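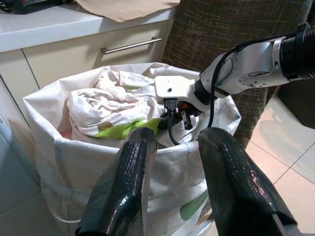

Stakano Player Support Team

The March update for Ornetti is out now on PC and consoles. It fixes 14 bugs, including one that erased side quest progress when players left the harbor before talking to the ferryman. The backpack now holds 400 items, and fast travel opens at the end of chapter two.

Lead designer Meron Ejigu said the team read 1,006 player reports before settling on the list. Old save files will still load. Players who lost quest progress should send in a ticket with their save file attached.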